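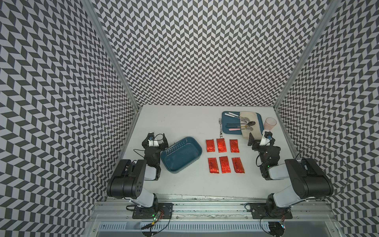 The Isamden Table Trials are a student robotics competition built around small household chores done by two robot arms working side by side. The event takes its name from the school network that hosts it and is run over a single Saturday each December. It grew out of an after-school club, the Grenditz Arm Club, whose members still write most of the rules and build most of the practice booths.

The Trials describe themselves as a contest in "everyday manipulation." How much of everyday life survives inside the rulebook is a question that has followed the event from the start.

Background

The Grenditz club began as an elective in which students programmed a single arm to stack blocks. Interest dropped off once the stacking worked, and a second arm was added the following year. The club then moved to tableware, food packets and other things a person might handle at lunch. Its early newsletters claimed that the students were teaching machines to set a table. The claim was dropped from later issues and replaced with the milder phrase "table tasks," which is the term the competition uses today.

Outside teams were first admitted when the Baptiste School asked to bring its own program and run it on the Grenditz hardware. There are now 11 member teams. Most of them own no arms and prepare on shared equipment, booked in two-hour slots.

Format

Each team works in a booth with patterned walls, and both arms are fixed along the near side of a white table. Teams may not move the mounts. A run lasts 300 seconds, and the clock does not stop for a dropped object. Two runs are allowed and the better one counts, a rule that has been criticized for rewarding luck over steadiness.

The best-known task is Packets, in which red foil packets have to be moved from the open table into a tray. The other objects, among them a cup, a fork and a second tray with cutlery and a napkin, are left in place and carry a penalty if they are knocked or shifted. Packets is considered the beginner task, though its results do not always bear this out. Foil reflects light and bends when pinched, and a packet lying flat on a smooth table gives a two-finger gripper very little to hold. Many teams lose more points on the first grasp than on everything that follows.

A second task, Settings, asks for cutlery to be taken from a tray and laid out beside a cup. It has been offered in every season and completed in few of them. The organizers publish the number of teams that enter Settings but do not publish the number that finish, and requests for the second figure have been answered with a promise to look into it.

Scoring

A full score in Packets is 17 points. Points are given for each packet placed, with a bonus if both arms have done useful work. The meaning of "useful" has been rewritten several times. In one season a team collected the bonus by having its idle arm nudge the tray a short way and back again. The current text says that the second arm must "contribute to the result," which leaves the judgment to whoever is scoring the booth.

Neatness counts for nothing. A packet hanging over the rim of a tray is worth the same as one lying flat inside it, provided that it stays there until the clock runs out.

Training and practice

Most teams prepare by demonstration. A student guides the arms through the job by hand or with a matching pair of control arms, the motion is recorded, and a program is trained on the recordings. Club material presents this as a way for beginners to take part without much math. Critics inside the member schools reply that it also allows beginners to take part without much understanding, and that a team can arrive with a working program and be unable to say why it works or what to change when it stops working.

Practice sessions tend to be slow. The tray and packets are put out, one arm goes in among the packets while the other waits over the tray, and the layout is then put back for another try. A team may spend a whole slot on one grasp. Club guides advise students to vary the layout between attempts - advice that is widely repeated and, judging by competition results, not widely taken. Programs that do well on a tidy grid often struggle when the judges turn a packet sideways.

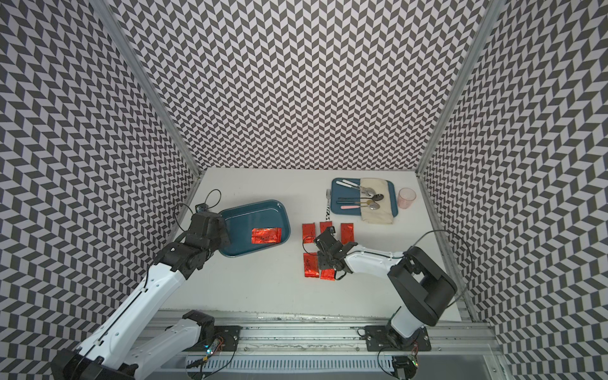

Ziteck, writing on the talk page for this article, objected that the paragraph on practice is unfair to the students. The comment argued that a slot spent on one grasp is time well spent, that the tidy grid is where every team has to start, and that a season of watching an arm miss a foil packet teaches more about friction than a worksheet does. It also asked for a source for "not widely taken." The wording has been left in place while the score sheets are checked.

Claims and criticism

The Trials' public pages say that taking part prepares students for careers in automation. No follow-up of former members has been published, and the claim appears to rest on a short survey handed out on the day of the event, before the results were read. The survey asked students whether they felt more confident. Most said that they did.

A more basic complaint concerns the booths. The patterned walls, the fixed mounts and the plain table remove much of what makes a real kitchen difficult, such as clutter, poor light and people walking past. The organizers answer that a contest needs equal conditions. This is a fair point, but it sits badly with the word "everyday" on the poster.

Cost has come up as well. Shared booking keeps fees low, yet the host club practices where the booths are kept and can use any slot that another team gives up. Grenditz has placed first or second in Packets every season. The club puts this down to experience. A proposal to rotate the booths among the member schools was discussed and then set aside over the trouble of moving them.

Later changes

For the coming season the rules add a third task, not yet named, in which a tray must be lifted by both arms at once. Draft scoring has been sent to the teams. The bonus for using the second arm is still in it, although the task cannot be done with one.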